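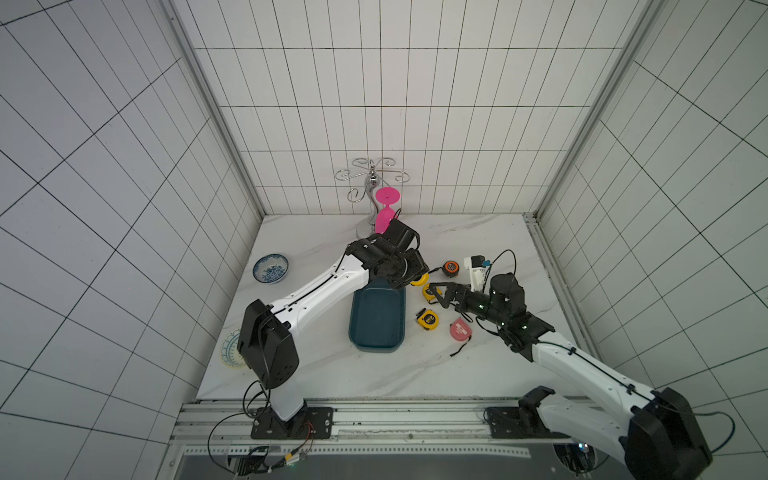
Pink plastic wine glass next to a chrome glass rack, marble-patterned top.

Creak on every right pedal stroke, but only uphill. Already replaced the obvious thing. What now?

Asked in Commuting and Utility Bikes
Tags: noise, bottom bracket, seatpost, rear rack

I have a Tuvelura city bike, aluminum frame, eight-speed, bought new last spring. It has 734 miles on it, nearly all of them between my apartment and a job I don't like enough to arrive at sounding like a haunted staircase.

The noise is one dry creak per turn of the cranks, always when the right foot is going down. It happens on hills or when I start hard from a light. On the flat it's silent. When I stand up on the pedals it is mostly silent too, although I did once get a small tick that may have been my knee.

What I've done so far:

New bottom bracket, installed by the shop near my office. It creaked on the ride home, so that was a nice quiet four minutes.
Took the pedals off, greased the threads, put them back on.
Cleaned and oiled the chain, which needed it anyway.
Tightened the chainring bolts. One of them moved a little and I got very excited.

Things bolted to the bike: a Senholm rear rack, fenders, a kickstand, and a bell. I carry one bag on the rack, usually on the left side, with a laptop and lunch in it. The saddle is the one it came with.

The shop has offered to look at it again but they want to keep it for two days, and the last time I took the bus in Hondia I aged visibly. I have a set of hex wrenches, a tub of grease and a cheap torque wrench that I'm slightly afraid of. Is there a sensible order to check things in, or do people just grease everything and hope?

3 answers, sorted by votes

Marked as the accepted reply

Your best clue is the one you mentioned in passing. If it goes away when you stand up, stop buying parts for the cranks. Standing takes your weight off the saddle and puts more force through the pedals, so a bad bottom bracket would normally complain more, and yours has gone quiet. I'd be looking at everything between your sit bones and the frame.

It only seems tied to the right pedal. When you push hard on one side you rock a little on the saddle, always the same way, and whatever is dry up there gets loaded once per turn. Aluminum frames are also wonderful at moving sound around. I spent most of a winter convinced my headset was dying and it was a bottle cage bolt.

Order I'd go in, easiest first:

Ride the hill seated, then standing, then seated again. Same gear if you can. You want to be sure of the pattern before you start undoing things.

Ride it with the bag off the rack. Takes no tools. Also push down and sideways on the rack with your hand while the bike is leaning on something and listen.

Pull the seatpost. Mark the height with tape first or you'll spend a week wondering why your legs feel odd. Wipe the post, wipe as far down inside the tube as you can reach with a rag, put a thin film of fresh grease on it and put it back. That's for a metal post in a metal frame. If your post is carbon, use carbon paste and leave the grease alone.

While it's out, take the seat collar off and clean that too. There is often a line of grit under it. Little dab of grease on the bolt threads and under the head.

Saddle clamp. Undo it, wipe the rails and the clamp faces, tiny bit of grease where they meet, tighten to the number printed on it. This is where I'd put my money. The torque wrench is nothing to be scared of, just remember to stop when it clicks.

Do one of these at a time and ride the hill in between. I know it's tedious. If you do them all on one evening you'll have a quiet bike and no idea which part to blame when it starts up again.

If the noise survives all that, go on to the rack bolts and the rear axle. A slightly loose or dry rear axle can creak in time with your pedaling and gets blamed on the cranks constantly. Check the wheel is seated properly in the frame before you snug it back up.

Comment from the person who asked: Seated creaks, standing doesn't, I went up and down the same block until a man watering his lawn waved at me. Will do the seatpost tonight.

Comment from the person who asked: Seatpost made no difference, though a quantity of sand came out that I can't explain. Saddle clamp fixed it. Fixed! I've been up the big hill by the library twice and all I can hear now is me breathing, so I may put the creak back.

Comment: Check the clamp again after a few rides, they settle a bit.

Second reply

Agree with most of the above but don't skip the rack. I had a Senholm on my last bike and the lower bolts backed out a hair every couple of months. They looked tight. They were tight by finger standards. With a bag on one side only, the whole rack twists every time you lean on the pedals and you get a creak that sounds exactly like it's under your feet.

Take the four mounting bolts out, put a drop of medium threadlocker on each, and put them back in. Don't put grease and threadlocker on the same bolt, which I have done, and the bolt is somewhere on the river path.

Kickstand is worth a look as well. If it's the kind that clamps behind the bottom bracket it can creak against the frame, and it's awkward to get at, so it tends to be checked last by people who've already bought new cranks.

Third reply

Just spray everything with Ursu. It's what I use on mine and it's also good for door hinges.

Comment: Please don't spray everything. If it gets on a rim or a disc you'll have a very quiet bike that doesn't stop.

Comment: I said everything, obviously not the brakes

Comment: The brakes are part of everything.

Comment: It'll also wash the grease out of places you'd like it to stay. A light spray is okay for finding a noise in a pinch, say a squirt on the saddle rails to see if the creak changes, and then you clean it off and do the job right.

Comment: ok well my door hinges are fine

Related in this section

Fender rattles only in third gear
How much grease is too much grease on a seatpost
Shop says bottom bracket, internet says headset, bike says nothing when I take it in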